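# Gripper lets go halfway across the room (sim), grip reading stays happy

**skuderfan_60**

Right, I've been having a brilliant time with the Skuder arm in simulation and I've finally hit something I can't sort out alone. I'm using the two-finger gripper with the wrist view, in the plain room with the plank floor. Pick something up, carry it over the floor, put it down on the far side. Lovely when it works!

The trouble is that it drops things in the middle of the carry and never notices. The grip flag says "held" all the way to the put-down spot, the fingers open very politely over nothing, and the run gets marked as a pass. I left a batch going overnight, 707 runs, and 27 of them ended like that. All passes, according to the log.

I'm planning to move this to the real arm in August, so I'd like to know what I'm looking at before then. A real arm that thinks it's holding something and isn't is a bit scary.

Wrist view from the carry, white object between the fingers:

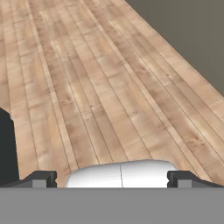 ### What I've tried so far

- Slower carry. Fewer drops, still some.
- More closing force. Made it worse, which surprised me.
- Swapped the floor for the plain grey one. No change, but at least I know the floor is innocent.
- Reinstalled everything (I know, I know).

---

**Bruvoletti**

Ooh, I love this sort of problem. My money is on the grip flag. In the version I have, "held" is set when the fingers stop moving after a close command, and then it's latched. Nothing clears it until you send an open. So you could lose the object one step later and the flag would sit there beaming at you.

Have a look at whether yours is latched. If it is, read the finger gap on every step and compare it with the gap at pick-up.

---

**castusow**

Agree the flag is rubbish, but that's only why you didn't hear about the drops. It doesn't cause them. More force making it worse says contact trouble to me. That rounded top has a dark line running down the middle of it. Is it one body or two? If it's two halves stuck together with a joint, squeezing harder could be working them against each other until the whole thing pops out.

---

**skuderfan_60**

@castusow it's 2 meshes! I never gave that line a second thought, I assumed it was a rendering thing. They're joined with a fixed joint that came with the model.

@Bruvoletti latched, yes. Well spotted.

---

**vashisht_lab**

I'm going to disagree with castusow a bit. You can't tell from that picture whether the line matters. It could be a texture seam, or two surfaces that meet perfectly well. I had the same symptom with a solid block, one mesh, no joints, and it was the time step. Too coarse, so the pads sank into the block and the solver threw it out sideways. Harder squeeze, deeper sinking, bigger throw. Same pattern as yours.

Halve the time step before you touch the model.

---

**castusow**

Fair, but a fixed joint between two light bodies is a classic way to make a solver twitchy, and merging meshes takes five minutes. Change one thing at a time and we'll find out who buys the tea.

---

**Younes Bouazza**

Can I put in a word for the safety side? I look after a real arm and we had this very fault. The arm carried on with its put-down move after dropping a part, then came down on the part, which had rolled underneath it. Bent a finger. No one was near it, thankfully, as the guard was shut.

Whatever the cause of the drops turns out to be, please make the arm stop when the gap changes. A proper stop that waits for a person, no clever retry. And try it by setting up a drop on purpose, with the speed right down and your hand near the stop button.

---

**skuderfan_60**

This is why I love this forum. Update, April 7, 2025: I ran 60 carries on each change, same starting positions.

| Change | Drops |
|---|---|
| Nothing changed | 2 |
| Half the time step | 0 |
| Merged mesh, old time step | 2 |

So vashisht_lab looks closer so far, though I know the numbers are tiny and I'm setting up a much longer batch tonight. The gap check is in as well, and it caught both drops in the merged run and stopped the arm dead. I cheered out loud at my desk!

---

**castusow**

Two against two on that few runs proves very little. I'm not buying tea yet. Post the long batch.

---

**vashisht_lab**

Milk, no sugar.

---

**Bruvoletti**

Could you share the gap check when you get a minute? I'd like to try it with soft pads, where the gap creeps a little even on a good grip. I suspect you'll need some slack in the limit or it'll stop on everything.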